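Notes for the Kirell meetup talk, 13/06/2021. Keep it loose, don't read off the page. Working title is "The arm that was sure it had let go."

**Opening (don't rush this bit)**

Hi, I'm Monique Besson, I work on the kitchen tasks at Merach. I'm going to spend my slot on one bug. It took us far too long to find, it lived entirely in simulation for most of its life, and then one afternoon in June it got out onto a real arm and we had to hit the red button. Everyone's fine. One plate isn't.

Ask for hands: who here has trained something in sim and then been surprised on hardware? (Should be nearly everybody. Wait for the laugh, if there is one.)

**Who did what**

Say this early so I don't forget - Pui-shan Hung found the cause. I found several things that were not the cause, and I was very confident about each of them. She's here tonight, second row I hope, so aim the hard questions at her.

**The setup**

We have a counter-clearing task. The arm reaches over a kitchen counter, picks something up, puts it in a dish, lets go, backs away. Pick, place, release, retreat. We run it in our own simulator, which is called Somari, and the part that decides "am I holding something or not" is a little module called Liao. Liao looks at the finger positions and the motor effort and gives you a yes or a no.

That yes or no matters a lot more than I used to think. After a release, if Liao says no, the arm is allowed to go fast. Up to that point everything near the counter is slow and careful. Once Liao says the hand is empty, the speed limit comes off and it heads home.

So you can probably see where this is going. Pause here anyway!

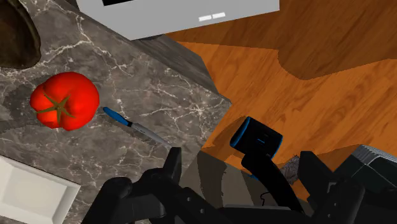

What we'd been seeing for weeks was the success number sitting at 80 percent and refusing to budge. That's not a terrible number for this kind of task, and I think that was part of the trouble. If it had been terrible we'd have stopped and looked properly. We told ourselves the missing part was just hard grasps. Round things roll, thin things lie flat, fingers slip, fine. I even had a slide about it (I've deleted the slide, please don't ask for the slide).

Then we ran the same policy on the real arm. First tries looked good. It was slow, it was a bit hesitant, everybody relaxed. I was standing next to the stop button eating a cookie, and I'd like to say I was ready.

On attempt 18 it picked up a spatula, carried it to the dish, opened the fingers, and the spatula stayed put. The handle had wedged itself against one of the finger linkages. The fingers were open, the motor wasn't pushing on anything, so Liao said no, hand empty, off you go. And off it went, at full speed, with a spatula sticking out sideways.

It swept the plate off the counter. I hit the stop. The arm stopped exactly the way it's supposed to, and I want to be clear about that because I got asked about it a lot afterward - the stop circuit did its job and so did the fence. Nobody was inside the fence. The plate broke, the spatula went under a cabinet, and I dropped the cookie.

**Things I blamed (go quick, this is the comedy section)**

First I blamed the spatula. It had a rubbery handle and I decided rubbery handles were the problem. We banned rubbery handles. It did it again at low speed with a plain one.

Next I blamed the fingertips. We swapped the pads. No change at all, and it cost us 2 days.

Then I blamed latency, which is what I always blame. I wrote a long message about latency. Pui-shan replied with a thumbs up and kept working on something else, and I should have taken the hint.

**What it was**

SLOW DOWN HERE.

Pui-shan went back to the sim recordings, and she didn't look at the failures. She looked at the successes. She just sat and watched the ones we'd scored as good, all the way through to the end of the retreat, and after a while she called me over.

In 3 of the recordings she pulled up, the arm was flying home with something still hanging off it. A fork, one time. Scored as a success! Our check asked whether the object was over the dish when the fingers opened, and it was, so we gave it full marks and stopped paying attention. Whatever happened next didn't count for or against anything.

So there were two faults on top of each other. Liao was treating "fingers open" as if it meant "hand empty." And our scoring stopped at the very moment when the dangerous part began. Either one by itself we'd likely have caught. Together they hid each other beautifully.

(If time is short, skip the next section and go to the fixes.)

**Why sim made it worse**

We'd simplified the collision shapes on the finger linkages so Somari would run faster. Things could slide past bits of the hand where a real handle would catch. So wedging did happen in sim, but rarely, and when it did happen we graded it as a win. The policy had no reason on earth to avoid it. I'm still a bit sore about this one because the simplified shapes were my idea.

**What we changed**

- Liao has to see the object resting apart from the hand before it says empty. A camera check, plus a tiny slow lift.
- The speed limit stays on until the hand is clear of the counter, whatever Liao thinks.
- Scoring runs through the whole retreat and the arm has to be parked.
- Full collision shapes on the linkages. Yes, it's slower. I've stopped complaining.
- Someone watches a handful of successes every week. We take turns.

The score dropped when we put the new check in, and I had to go explain to my boss why we'd made the number worse on purpose. She took it better than I did.

**Still open**

The slow lift doesn't help much with very light things. They can come up with the hand and look fine on effort. The camera usually catches it, but I don't love "usually" next to a speed limit, so for light objects we just keep the arm slow all the way home. If anyone has a better trick, come find me at the break.

**Questions**

Likely ones: why not a force sensor in the wrist (we're trying one, no results I'd want to show yet). Why was the plate there (it was part of the task). Did we report it (yes, same day, and I've got the write-up if anyone wants a copy).

Hand the mic to Pui-shan for anything about Liao internals.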